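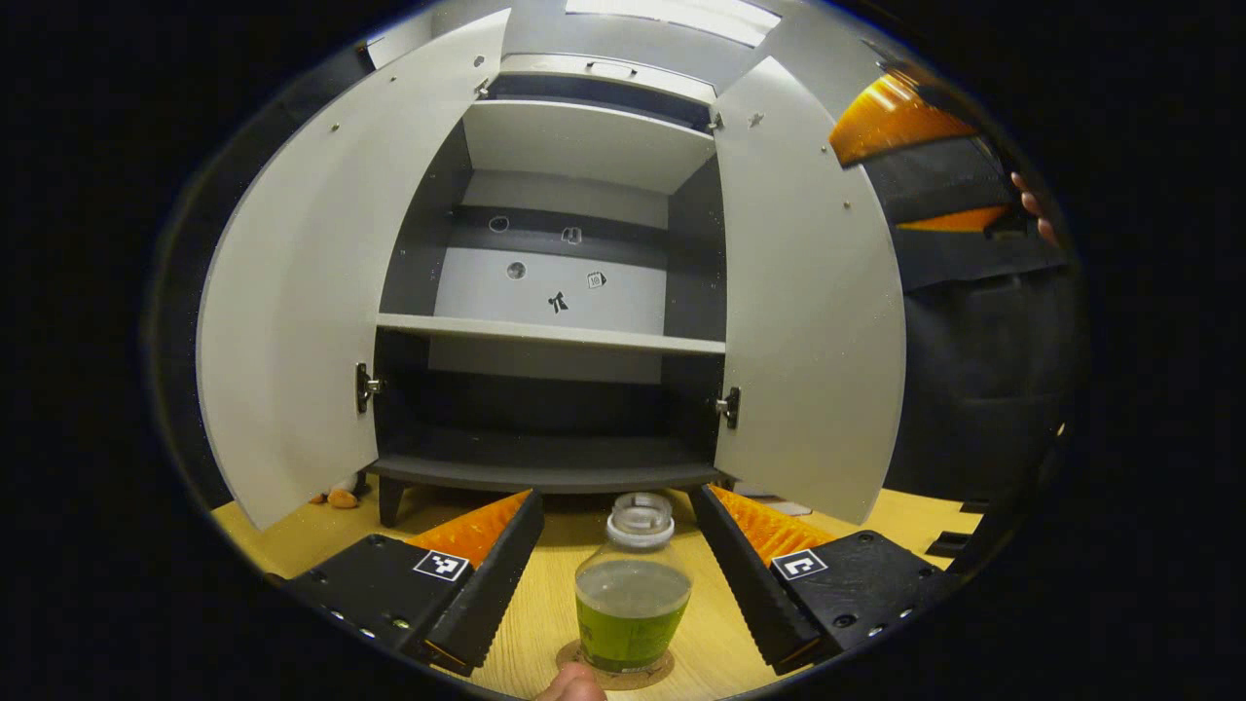 When does the new Brulgate record come out? In April, according to the label, although the group has missed two announced dates for it already.

Brulgate, the rap duo of Dušan Jelínek and Bhupendra Sandhu, put out a new single overnight and called it the start of a new chapter. It is called "Otico", it runs a little under four minutes, and it comes with a press release that uses the word "fearless" in both its first and its last paragraph. The song itself is more cautious than that.

Jelínek takes the first verse and the hook. He has always been the stronger writer of the two, and his opening lines about night buses and unpaid invoices have some of the dry bite that made the early tapes worth passing round. Sandhu comes in after the second hook with a verse that speeds up halfway through, slows down again and stops. It is well rapped. Whether it has anything to do with the verse before it is harder to say, and three listens did not settle the matter.

The beat is by Kalniņš, the Riga producer whose name has been attached to half the releases in this corner of the scene over the past year. Fans of his slower work will know what they are getting: a detuned piano loop, a kick drum that sounds as if it is coming through the floor from the flat below, and a vocal sample pitched up until the words are gone. He has done this better. The instrumental that leaked last summer, which many people assumed was meant for Brulgate, had a bassline. This one has the suggestion of a bassline.

The label, Womon, describes the coming album as the duo's "most personal work". It said the same of the last one. It also says the record was written in nine days in a rented house by the sea, which may well be so, but at least one of the song titles on the track list was performed live two years ago at a support slot in Leeds. Asked about this, a spokesperson for the label said that the song had been "completely reimagined". The title has gained a question mark.

Then there is the matter of the physical edition. Womon is pressing 1000 copies on vinyl, of which 200 will be signed and sold with a booklet of handwritten lyrics. The signed copies cost more than double the standard ones. The label says 533 of the standard copies were reserved within the first hour, and has put that figure in bold on the order page. It does not say how many of those reservations were placed by shops, who can return what they don't sell. When we asked, we were told the label does not break down its orders.

None of this would matter much if the song were a knockout. It is a decent song. The hook sticks after a couple of plays, and there is a nice moment near the end where the drums drop out and Jelínek finishes his line alone, sounding tired in a way that doesn't seem put on. If the rest of the album is built out of moments like that, the long wait will be forgiven quickly enough. If it is built out of pitched-up samples and double-time verses from a different song, people will start asking what happened in those nine days.

Sandhu, speaking on a late-night radio show just after the single went up, was in good spirits and gave little away. He said the pair had "stopped worrying about what a rap album is supposed to be", a line that rap groups have been giving to late-night radio for as long as there has been any. He did confirm that there are no guest verses on the record. That is a welcome decision, given that the last album had seven of them and the duo were outrapped on at least four.

He also said that there would be no more delays. The first delay was blamed on mixing and the second on the sleeve artwork. The artwork has now been shown, and is a plain brown square with the group's name in the bottom corner.

A short run of live dates is promised to follow the album, with venues still to be named. The label's mailing list gets first go at tickets, and anyone who reserves the vinyl is added to the mailing list automatically, so expect that list to be described as very large before long. A video for "Otico" is finished and will be released separately. Womon would not say who directed it.

"Otico" is streaming now on the usual services. The signed vinyl was still available at the time of writing.

We use cookies to remember your settings and to see which pages are read. By carrying on you accept this. Manage cookies

Recent items
Five support acts who were better than the headliner
Kalniņš beat tape taken down, then put back up
Why are so many mixtapes now an hour long?
Review: a live album with the crowd turned down
Are listening parties worth the ticket?

Contact | Send us music | Terms | Back to top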